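The Mug Shelf and the Tea Tray: A Little Gallery
Put together by Salma Tazi, June 2025

Anyone who has known me for more than a week knows I can't walk past a mug. My mother was the same way, and so was her sister Aicha, and between them they filled two kitchen cabinets and most of a hallway closet before I was old enough to pour my own tea. I've tried to be more sensible (I have a rule that a new mug means an old one goes to a friend), but the rule bends pretty easily when the color is right. So this page is for the mugs, the teapot, the tray and the pretty brown marble they all stand on, with a few notes on how I like to lay things out. Pour yourself something warm and stay as long as you like!

I'll start with the mugs along the back of the counter. A row is the nicest way to keep them, I think. Hooks are handy, and I had hooks for years, but I always felt I was looking at the undersides of things, and every time I reached for one mug its neighbor would start swinging.
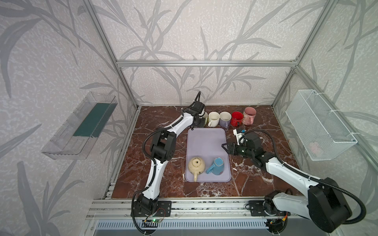
How do you get tea stains out of a favorite mug?
A spoonful of baking soda and a few drops of water, made into a paste and rubbed around with a soft cloth, takes care of most of them. For the stubborn brown ring near the top I leave the paste on for 3 hours while I go do something else, and then it rinses off without any scrubbing to speak of.

Hajar Benkirane wrote to ask whether I choose mugs by size or by color, and the answer is color, every time, and then I complain later that one of them holds barely enough for breakfast. She does it the other way around and owns a dozen big white ones from Villalobos, all very practical, and I still give her a hard time about it. 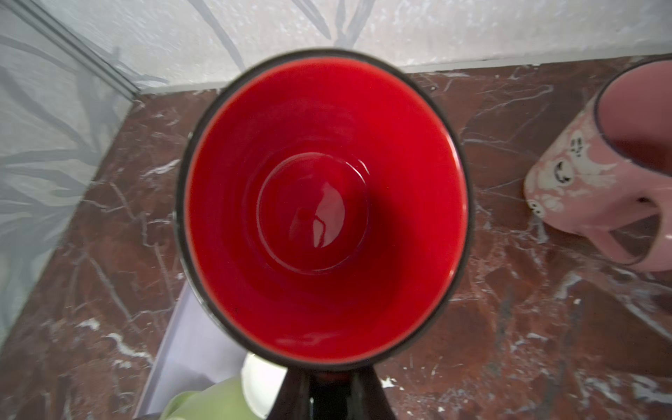

I've always believed the inside of a mug matters more than the outside, seeing that it's the part you look into all morning. Plain white is fine and shows you how strong your tea is, but a colored glaze is such a cheerful thing to find when you get to the bottom of the cup. Red is my favorite for this, a real bright shiny red like this one, with the dark rim around it to set it off. And then for the days when you want to be silly there are the ghosts next door, on pale pink with a blue rim, and that big grin gets me every time. Younes Saber says ghosts belong in October. I've told him they can come to breakfast whenever they please.

Now for the tray. I came to trays late, after years of carrying everything in two trips and spilling on the second one. A soft color is lovely under pottery, and rounded corners are kinder to your hips when you come through a doorway too fast. Put the teapot down first and let it have the most room, and the rest will find its place.
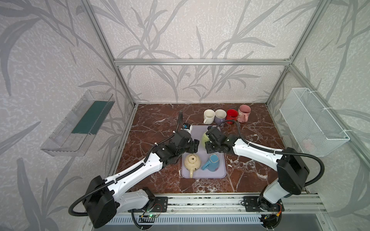 Speckled teapot and blue mug on the lavender tray, with the mug lying down on the job.

Csenge Győri, who taught the evening pottery class I took one January, used to say that a glaze that runs a little is a glaze that's enjoying itself. Mine ran right off the pot and onto the kiln shelf, and she was very gracious about it. I've had a soft spot for drip glazes ever since, especially the blues and greens, and I'll pick one up and turn it around in a shop long after I've decided I don't need it.
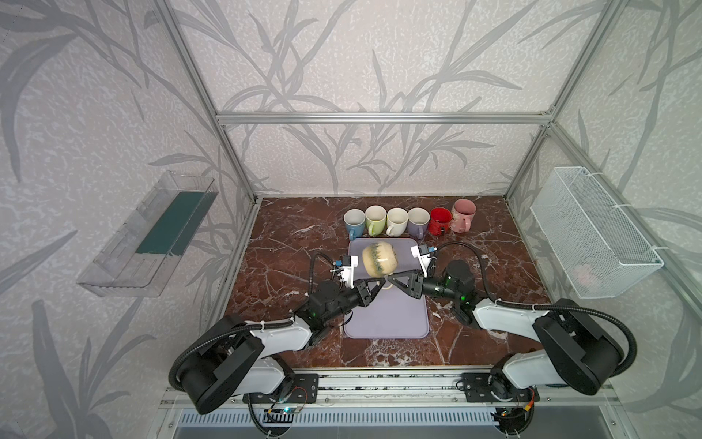 Blue-green drip glaze on cream, and six mugs lined up behind, from light blue over to pink.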